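Visit to the Shiferaw Learning Center: Report of the Graduate Program in Speech and Language

Reading time: 3 minutes

On 23 March 2023, students and faculty of the graduate program visited the Shiferaw Learning Center in Prurkomow for its spring open day. The party numbered 41, including first-year students who had not yet begun a school placement. Rosalind Achterberg, director of the center, met the group in the main hall and gave a short account of its work with bilingual families.

The center opened as a two-room reading clinic and now serves 594 children during the school year. Most are referred by classroom teachers, although parents may also apply directly. Sessions are offered in English and in the language spoken at home wherever a trained interpreter can be found. Ms. Achterberg noted that evening appointments remain the hardest to fill with staff, and that the center would welcome interns who are able to stay past six o'clock.

Students were then divided into small groups. Darnell Ostrowski led the first group through the preschool wing, where a story hour was in progress. Visitors sat at the back and were asked to keep their notes until the children had left. The second group joined Priya Rosenthal for a talk on writing goals that families can read and understand. She passed out sample letters, with names removed, and asked students to mark every word they would not use at a kitchen table. The exercise led to a lively exchange — several students asked for copies to bring back to campus.

Lunch was served in the hall, and the afternoon was given over to the wider building.
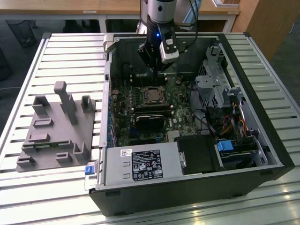
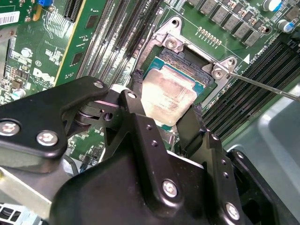
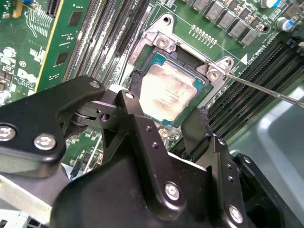 Work on a computer's main board, open day.

After the tour, the group returned to the library for a panel on the first year of practice. Rafferty Kasprzak, a graduate of the program, spoke about managing a caseload across two schools and about the value of a standing weekly call with a supervisor. He advised students to visit each building before the term begins and to learn the bell schedule. Anika Achterberg described the center's summer placement, which lasts up to 14 weeks and includes time in both the clinic and family homes. Applicants need one letter of reference and a short writing sample.

Questions from the floor dealt mainly with licensing, travel between sites, and the use of the Firnex record system, which the center adopted last year. Staff were frank about the time it took to move older files. The center's lending library, now at 948 titles, was open for browsing until the close of the day, and students may borrow from it by showing a campus card.

The program thanks the center for its welcome. Students who attended should hand in their observation forms to the clinic office before the end of March. Those who missed the visit and still need observation hours may speak with their advisor about a morning at the preschool wing.

Contact the Clinic Office | © 2023 Graduate Program in Speech and Language | Back to top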